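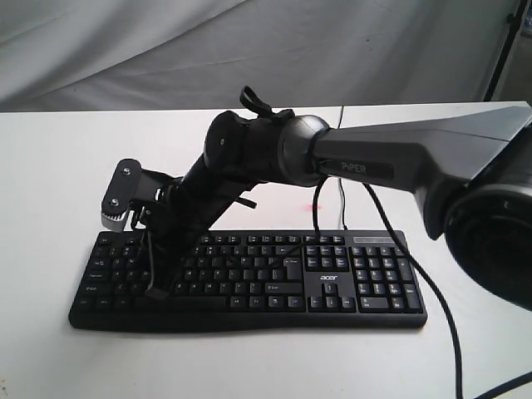 Walen sells its desk kit as a bench package for small firms that need a repetitive input task tested before committing to a fixed installation. We took it for a month on the hire plan. The hire covers the set-up guide, a task library and remote support, and you supply the arm and the object to be worked on. Ours was a PiPER arm reaching in over the table from the right, with an ordinary full-size Acer keyboard laid flat under the gripper. Imtiaz Wickramasinghe did the set-up and I ran the trials.

The task library is the main reason to consider the kit. It holds 57 routines, of which we used two: single key press and press-and-hold. Both are defined by a start position, a contact height and a dwell time. Contact height is the value that matters. The guide suggests setting it once, at the middle of the board, but the front edge of our keyboard is curved and we had better results setting it separately for each block of keys.
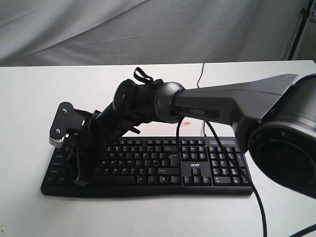
Gripper down on the left-hand keys.

Over the month we logged 1,124 presses. 43 were rejected by the software, most of them on the modifier keys, where a finger had landed on two keys at once. The fingers are wide for this work. Rodescombe sells a narrower tip which should help, though we have not tried it.

Cable routing is covered in one short page and needs more. Slack that is harmless at rest can lie across the keys once the arm is lowered. Allow time for this and check it at the lowest position, not the parked one.

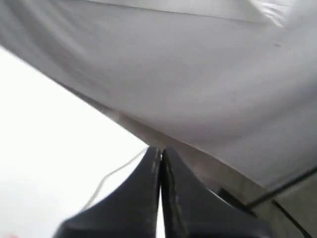 Wrist camera view, fingertips just below the backdrop cloth.

The wrist view is clear enough for checking finger alignment. A plain backdrop is recommended in the guide and we agree with it - recognition was slower against our shelving.

Support is handled by Thambiah. Sabina Herath answered both of our queries the same afternoon, and the second answer included a corrected routine file. Export is to plain text only.

Good: task library, support, clear logs.
Less good: cable guidance, single contact height by default, limited export.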